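3.2 Everyday locking habits and the bathroom door

We had expected the front door to take up most of our interview time, and it did. What surprised us, and what we came to enjoy most about this study, was how readily people wanted to talk about the locks inside their homes. Of the 38 households visited in Wunbridge, 16 had changed at least one internal lock in the time they had lived there, and in most of those the lock was on the bathroom door. Harries and Sayce touched on this in their earlier work on rented flats in Dorkham, but they treated it as a side matter. We think it deserves a good deal more room.

The bathroom lock has an odd job. It has to give privacy to the person inside, it has to be easy to work with soapy hands, and it has to give way quickly if someone falls. A plain sliding bolt does the first very well and the last very badly. The coin-turn release, which can be opened from the landing with a screwdriver or the edge of a coin, does all of them tolerably, and it was lovely to hear how fond some people were of theirs. One woman had kept the same brass turn through two changes of door.
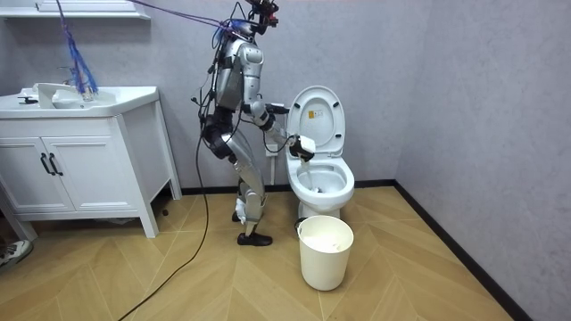 Figure 4. Bathroom with humanoid robot and toilet brush.

Older residents were the keenest on the outside release. Several told us that they no longer locked the door at all when alone in the house, for fear of being stuck behind it, and then locked it without thinking as soon as a visitor came. Efa Bowen, who carried out the Tuesday visits, began asking people to show her how they would get in from the outside in a hurry. This turned out to be the best question in the whole study! Eight people with a coin-turn release had never tried it, and two of them found that paint had filled the slot. A few minutes with a small blade put both right.

Families with small children told a different story. Their worry was the child who turns the lock and cannot turn it back, and their answers were wonderfully inventive: a bolt moved up to adult shoulder height, a towel hung over the top of the door so that it would not close, a lock taken off altogether and a sign put up in its place. Seven households had used the towel. None had been told about it by a locksmith or a landlord, and we would dearly like to know how the idea gets about.
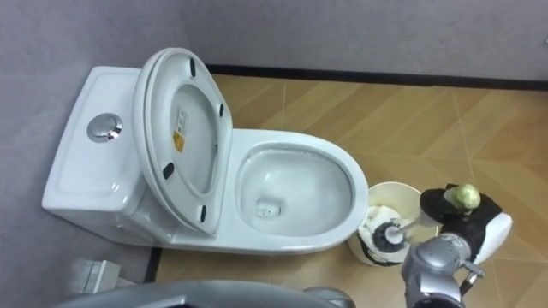 Figure 5. Toilet and floor tiling in the corner of the room.

The local trade sees rather little of this. Cadi Owen kept a month's call sheets for us at the Probert workshop during March, and internal doors made up only a small share of the jobs. When a call did come, it was nearly always for a jammed latch and seldom for advice on which lock to fit. The fitters we spoke to were generous with their knowledge and would happily have given more of it. They pointed out, for instance, that the spindle on many bathroom sets is thinner than the one on an ordinary latch, so that a handle bought in haste will wobble from the first day.

We also looked at the Skadeck privacy latch, which several landlords in the sample had chosen for whole buildings. Tenants liked its large thumb turn. They were less sure about the little coloured marker on the outside plate, which was hard to read on a dim landing. Section 3.3 takes up the matter of who pays when a latch of this kind has to be replaced, and whether tenants feel free to ask.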